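Oct 8, 2022

Still buzzing, so I'm writing this before bed. Fouzia Naqvi let me sit next to her all afternoon while the kitchen job went through the simulator, and I ate an entire bag of pretzels without noticing.

The question I keep pestering everyone with is whether a machine can clear a counter yet. A real one, I mean, the way mine looks after supper – bottle on its side, spoon wherever it landed, a cup I swore I'd rinse. Fouzia says Isto has been through 3,352 practice attempts on the Ploltmont kitchen layout, and the notebook has a column for everything that went wrong. I read two pages of it and loved every line. "Approached pot from wrong side." "Stopped to think."

What gets me is how hard the dull parts are! I pick up a mug without knowing I've done it. Isto has to settle where the rim is, how wide to open its fingers, what else is close enough to knock over. Ataahua Tipoki thinks cups and pots will come along long before anything floppy like a dish towel, and she's been at this longer than any of us, so I believe her. She gives it 4 years for a plain counter. I said 3 and we shook on it.

I copied these over to keep with my notes.

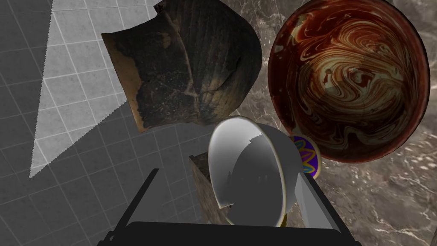
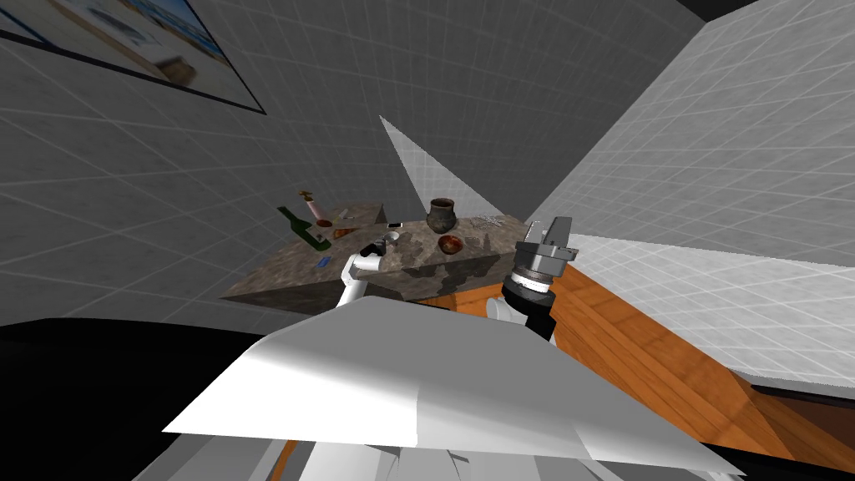 The pot, with the white gripper up at its level:

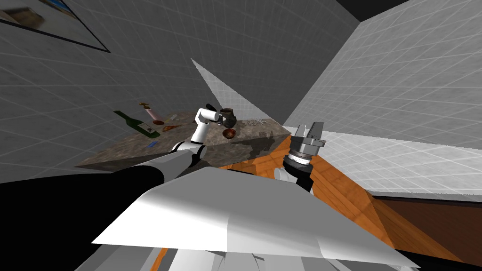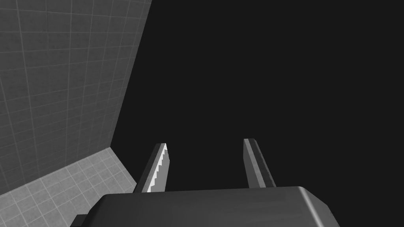
Anyway, I walked home the long way and talked myself into asking for the December slot. Plelby wants 200 more attempts with the objects shuffled, and someone has to sit there and fill in the column. I'd do it for the pretzels. I also want to ask Ots about trying a narrower sink layout, like the one in my first apartment, where even I couldn't get a pan in straight.

Washed my own dishes tonight and timed it. Eleven minutes, and I chipped a saucer. Must call Mom tomorrow about the chairs.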